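Wiping down a wooden table: what you need and what you don't

Every few weeks someone posts a ten-step routine for cleaning a plain wooden table. I have tried most of them and I'm not convinced. A bowl, a sponge and a dry cloth do the job.

1. Clear the top. Small stuff goes in a box, cups go to the sink. Don't wipe round things, you'll only leave rings of grime.

2. Put warm water in the bowl with a small squirt of washing-up liquid. The bottle says more. Ignore the bottle.

3. Wring the sponge until it stops dripping. Bare wood and puddles don't get on. 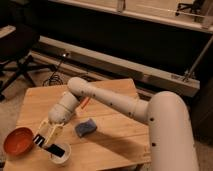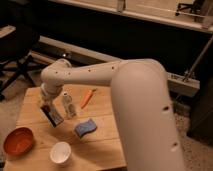
Sadby Workshop Club, Tables and Benches Section

Both times the sponge is a blue one and the bowl is reddish-orange, and no, the colour makes no difference, whatever the multipacks claim.

4. Wipe along the seams first, then across. Crumbs sit in the seams and a quick swipe just packs them down.

5. Dry straight away with the cloth. Leave it 60 minutes before anything goes back on top.

If it still feels rough, try 800 grit paper, lightly, once. I was told in June that a monthly oiling is essential. Ours has gone almost 394 days without any and looks the same to me. You may have better luck with oil, but I'd test it on the underside first.

Page last changed Jul 24, 2023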